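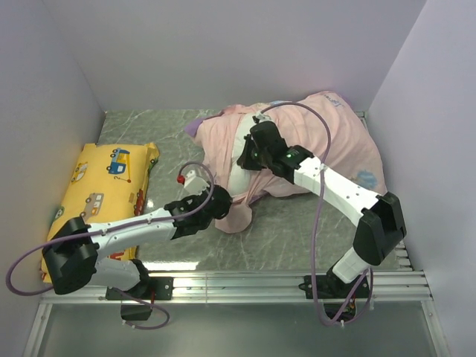

According to Teresa Kinsella, the first thing anyone on Flandine Road noticed that morning was how many of the neighbors were standing outside in their slippers, looking at the place where their mailboxes used to be. Her account, given to the Irdale town paper later that week, is still the one most people quote when they talk about the Irdale mailbox case, a run of nighttime vandalism that began on 17th June and kept the small town talking for most of the summer.

Background

Irdale is a quiet sort of place, with 3,724 residents at the time, and its police department had long been used to lost dogs, parking quarrels and the occasional loud party. Mailboxes had been knocked over before, usually at the end of the school year, and people mostly sighed and put them back up again. What made this case different was the number - 13 in a single night, all of them along Flandine Road and the short lane that runs behind it.

Investigation

Officers went door to door and asked homeowners for anything their porch cameras might have picked up. Two families handed over recordings in which a pickup truck could be heard but not clearly seen. Ruairí Dolan, whose own mailbox had been a wedding present and was much admired on the street, filed the first formal complaint, and his neighbors followed him over the next few days.

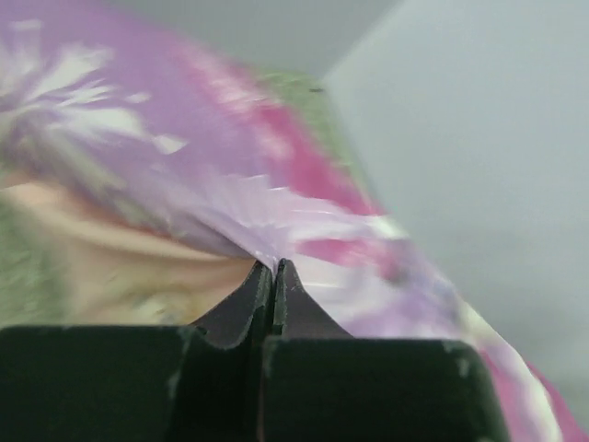
In August, two teenagers came to the station with their parents and admitted to the damage. The case went to the county's juvenile program, so their names were never released, and a good many people in town (though certainly not all of them) felt this was the kinder way to handle it. The families agreed to pay $2,106 toward new posts and boxes, and the teenagers spent several Saturdays digging the holes themselves, often with homeowners bringing out lemonade and a fair amount of advice.

Aftermath

Úna Kavanagh wrote to the town council asking for better street lighting, and a pair of lamps went up on Flandine Road that fall. Dolan's mailbox was repaired by a local welder and stands a little to the left of its old spot.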